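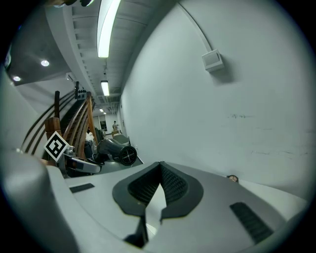
Interior wall paint, scuffs low on the wall

stemard_80
Repainting a hallway in Prostthorpe. The old coat is eggshell and scuffs at shoe height. Is satin worth it, or do I just add another coat of eggshell?

flatcoat
Satin. Sand with 190, wipe down, two coats.

henao13
There is no 190 in most stores. Use 180 or 220. I would also stay with eggshell. Satin shows every roller lap in a narrow hall with a window at the end.

flatcoat
Typo, 180. Laps come from a dry roller. Keep a wet edge and load it more often.

henao13
Tried that in March. Still saw them.

stemard_80
Wall length is 13 feet. Would a satin band below a chair rail work?

flatcoat
Yes. Mask the rail, cut in first, pull the tape before the paint sets.

henao13
No objection to that one.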